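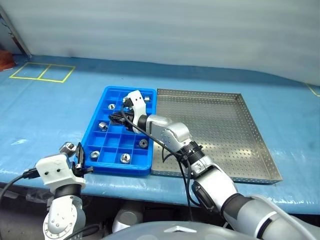

Product Review: Gurnik Modular Parts Trays

Prepared for the equipment lending service of the Clastedholm Community Workshop
Reviewed by Domnica Ilie

Purpose of the review

The workshop lends small storage equipment to members, evening classes and local repair groups. Most of the trays now in circulation were bought secondhand, and the supply of matching lids ran out two winters ago. The lending service therefore asked for a review of the Gurnik modular tray system before placing an order for the coming program year. The trays were in use from January until the end of the spring courses, and the findings below are drawn from that period.

The set supplied for review consisted of 16 trays, a matching number of clear lids, a bag of slide-in dividers and two carrying frames. The supplier was Simham, which handles orders for schools and clubs in this region. The set was bought at the ordinary price.

Construction

The trays are molded in a single piece, with walls of even thickness and a slight taper toward the base. The corners are rounded on the inside, so a finger can sweep a small screw up the wall without difficulty. Staff found this more useful than any other single feature. On the older trays, washers had to be tipped out or lifted with a magnet.

Molding quality was good on all but one tray, which had a raised burr along the rim. Simham replaced it within the week and did not ask for the original to be returned.

The dividers are less satisfactory. They are held by friction alone, and after repeated removal several of them no longer stayed upright. Users who set a layout once and leave it alone will not be troubled. A class that changes its layout every session will need spares, and the dividers are sold only in bags of 50.

Lids and stacking

The lids close with a firm click at both short ends. A closed tray filled with mixed fasteners was turned upside down, shaken and opened again. Larger items had stayed in their compartments. Thin washers had not, as there is a narrow gap between the lid and the top of the dividers. The product leaflet describes the lid as "sort-safe," and in the reviewer's opinion that wording should be reconsidered.

Stacking is secure up to five trays. Higher stacks lean to one side when the trays are unevenly loaded. The carrying frame takes four trays and has a comfortable handle, though the latch is stiff and younger members needed help with it.

Use in classes

The clock repair course, taught by Faizal Tambunan, used six trays each session. Students place parts in order of removal, beginning at the top left compartment and working across. Mr. Tambunan reported that the shallow walls suited this method and that students could see the whole sequence at a glance. He would have preferred a lighter color for the base, as blackened screws were hard to find under the evening lighting in the rear classroom. The trays are offered in gray and dark green only.

The sewing machine group used the trays for bobbins, feet and needle plates. The compartments were large enough for all of these, but the lid would not close over the taller presser feet. A deep version is listed in the Gurnik catalog and was not part of this review.

The bead and jewelry class returned its trays after two sessions and went back to its own boxes. The members found the compartments too large for seed beads and did not wish to carry the frame up the stairs.

Cleaning

Trays were washed by hand in warm water with ordinary dish soap. Light machine oil came away easily. Grease from the bicycle bench left a gray stain in the corners that did not respond to a second wash. The maker advises against solvents, and none were used. Printed labels supplied with the set began to lift at the first washing. Labels written in paint marker directly on the rim lasted through the spring.

Comparison with the current trays

The Iordache trays now held by the lending service are heavier, and their hinged lids cannot be mislaid. They have outlasted several other makes and remain in good order where the hinges are intact. Replacement hinges are no longer made. The Gurnik trays are easier to carry and quicker to clean, and lids and dividers can be bought separately. For a service that lends to many different groups, the supply of spare parts carries considerable weight.

Storage was also considered. The lending room has 468 items on its shelves, and space is limited. Gurnik trays nest when the lids and dividers are removed, and the full set of empty trays took up less than half a shelf. The lids must then be kept elsewhere, and a box for that purpose should be included in any order.

Durability

Trays were issued around 200 times during the review period. One lid cracked at the clip after being closed over a pair of pliers. One tray was returned with a melted patch from a soldering iron, and the borrower paid for its replacement. No other damage was recorded.

Recommendation

The reviewer recommends purchase of the standard Gurnik tray for general lending, with one spare bag of dividers for each carrying frame. The printed labels need not be ordered. The deep tray should be borrowed from Simham for trial by the sewing machine group before any decision is made on that size. Existing Iordache trays with sound hinges should stay in circulation, and those with broken hinges may be offered to members as open trays for bench use.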